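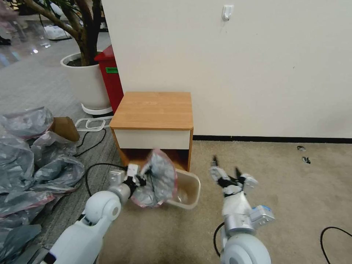 I've been getting emails about trash bags again, so I'm putting everything in one place. Most of this is about small wastebaskets, the kind that live in bedrooms and bathrooms and next to desks, with a bit on the kitchen can at the end.

Start with the size, and don't trust the number of gallons on the box. A tall skinny basket and a short wide one can hold the same amount and need completely different bags. Take a piece of string, wrap it around the rim, and cut the string in half. Your bag, lying flat, should be a little wider than that half piece. For mine the string came out to 77 centimeters all the way around (my tape measure only has centimeters on the side I can still read), so I buy anything a bit over half of that. For length, measure the height, add half the width of the bottom, and then add a hand's width for folding over the rim.

If the bag is too big, and it usually is, gather the extra at one side, twist it, and tuck the twist back under the rim. You can tie a little knot in it instead, which holds better, but then you're picking at a knot when you want to use the bag again for something that's only had tissues in it. My neighbor Yareli Ayala uses a wide rubber band off a bunch of broccoli and slips it over the whole rim. It looks a bit silly and works great!

Now the air problem. You push the bag down, it puffs right back up, and the first thing you throw in sits on top like it's on a pillow. Shake the bag open before it goes anywhere near the basket, put your fist down into the bottom corners one at a time, and let the air out along one side before you fold the edge over. Some people drill a small hole low on the side of the can so the air can escape. I did that on the one in the garage and I love it, but I wouldn't do it in a bathroom where things drip.

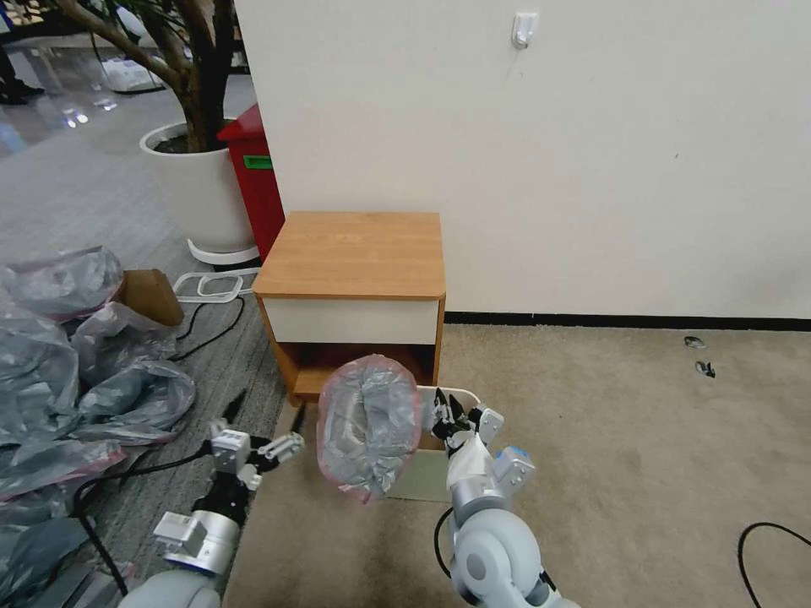 Fold the edge well over the rim and the bag stays put.

Keep the spare bags in the bottom of the basket, under the one you're using. I know everybody says this – I resisted for years and then moved the whole supply in one afternoon. Five or six per basket is plenty. Fold them flat, and if the basket ever gets wet inside, put them in a sandwich bag first. I bought a box of 121 from Hestonico last April and I'm still working through it.

For smells, a spoonful of baking soda straight onto the bare plastic, under the bag. Change it when you remember. I tried the scented bags and the whole upstairs smelled like a car wash, so that was that.

Washing the basket: warm water, dish soap, an old brush, and then upside down outside until it's bone dry. Sticky label residue comes off with cooking oil and a bit of patience. If you have a wicker one, vacuum it with the brush attachment and wipe it with a barely damp cloth, and please don't soak it like I did.

Baskets on carpet leave a dent. An ice cube set on the dent and left to melt will bring the pile back up, then fluff it with a fork once it's nearly dry.

And the kitchen can. Put a folded sheet of newspaper under the bag and another one inside it, at the bottom. Tea bags and melon rinds get squeezed out or drained in the sink first. Tie it up before it's completely full, at three quarters or so, and carry it with a hand underneath. I'm typing this with a freshly mopped hallway, so take my word on the hand underneath.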